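3.2 調査票の配布と回収

調査は2月に実施。対象はFondmont地区の小規模店舗と工房で、業種は問わない。名簿は地区の商工台帳から作成したが、台帳の更新が遅れており、廃業した店がかなり混じっていた。配布数1,047、うち宛先不明で戻ったものが103。残りを有効配布とした。

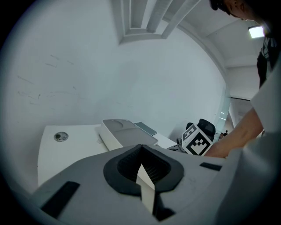
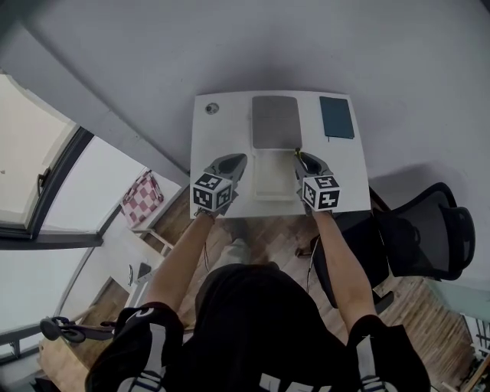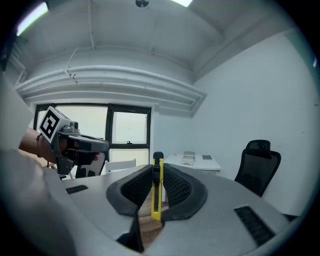
図3 作業の様子。手持ちの器具を使用。

質問紙は全12問。前半は営業時間、賃料、契約年数など事実関係、後半は近隣との付き合いについての主観評価。予備調査では後半の回答率が目に見えて低かった。設問の言い回しが硬すぎたらしい。「近隣事業者との協力関係」を「近所の店とのやりとり」に直し、選択肢も五段階から四段階に減らした。中央の「どちらともいえない」に丸が集まるのを避けるためである。ただし、これにより先行調査(Skescombe地区)との直接比較はできなくなった。この点は5章で改めて触れる。

回収は郵送と手渡しの併用。郵送のみの予定だったが、返信用封筒の到着が遅れ、一部の通りでは調査員が直接受け取りに回った。時間帯は午後2時から4時。飲食店はこの時間が比較的空いているが、工房は逆に忙しく、断られることも多かった。回収方法の違いが回答内容に影響した可能性は否定できない。手渡し分は自由記述が長く、郵送分は空欄が目立つ。集計では両者を分けずに扱ったが、付表には別々に載せてある。

3.3 業種の分類

分類には苦労した。台帳上の業種と実態がずれている。台帳では小売となっているが実際は修理が中心、という店が典型。逆に、製造で登録しながら店先の販売が収入の大半という例もあった。本稿では回答者自身の申告を優先し、空欄の場合のみ台帳に従う。複数回答は最初に記入されたものを主業種とした。粗いやり方ではある。

アイスクリーム販売のVan Leeuwenのように複数の店を持つ事業者をどう扱うかも問題になった。今回の枠組みでは、本部が地区外にあるものは対象から外している。地区内で意思決定をしているかどうかが本調査の関心だからで、店の大きさは基準にしていいない。結果として通りの目立つ場所にある店がいくつか抜け落ち、地図上では穴が空いたように見える。

3.4 賃料データの補完

賃料の設問は無回答が多い。予想どおり。補完にはPulus(地区の賃貸物件の掲載記録をまとめたデータベース)を用いた。床面積と通りの区分が一致する物件を探し、その中央値を当てる。一致する物件がない場合は欠損のまま残した。掲載賃料は募集時のもので、長く借りている店の実際の支払い額より高めに出やすい。契約年数の長い店ほどこの偏りは大きくなるはずで、補完値を含めた推定と含めない推定の両方を4章に示す。

標準誤差はブートストラップ法で計算。反復は1,000回。通りを単位として再抽出した。店舗単位での再抽出も試したが、隣り合う店は家主が同じことが多く、独立とみなすのは無理がある。通り単位にすると信頼区間はかなり広がり、賃料と付き合いの頻度との関係は弱いものになった。

自由記述の扱いについて。二人が別々に読み、コードを付けた。食い違った箇所は話し合いで決定。駐車、荷降ろし、ごみの回収時間に関する不満が中心で、付き合いの良し悪しを直接書いたものは少ない。ただ、荷降ろしの記述には隣の店の軒先を借りる、荷物を預かってもらうといった内容が含まれており、これらは不満のコードと協力のコードを重複して付けた。重複の扱い方で協力件数はかわるため、重複を除いた集計も付表に加えてある。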